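Keeping the Street Open in Tomesdale

The residential streets in the older part of Tomesdale were laid out before most households owned a car. The parking review for the district, run by the planning firm Batista, covers 87 blocks and is due to finish in October. Its lead surveyor spoke about the method.

"We measure clear width first," she said. "That is the distance left for traffic once vehicles are parked on one side. The paved width on the plan is of limited use to us."

Each block is visited at 10 in the morning and again after dark. Overhanging upper floors, balconies and awnings are logged separately from ground-level obstructions - a delivery truck can clear the curb and still strike a projection above it.
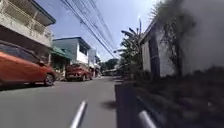
Overhead cables are handled the same way. The survey records the lowest point of each span, and any reading under the local limit goes to the utility. "Sag changes with temperature and load," she said. "One reading tells you very little. We take two, in different seasons."

The team has logged nearly 1,000 parked vehicles so far. She would not say which blocks may lose spaces. Parking on one side only will remain the default, as it is in Lidport, where the same method was used.

Asked about residents' complaints, she said most concerned side mirrors. "Folding them in gains a few inches. We do not include that in the clear width. The figure has to hold when people forget."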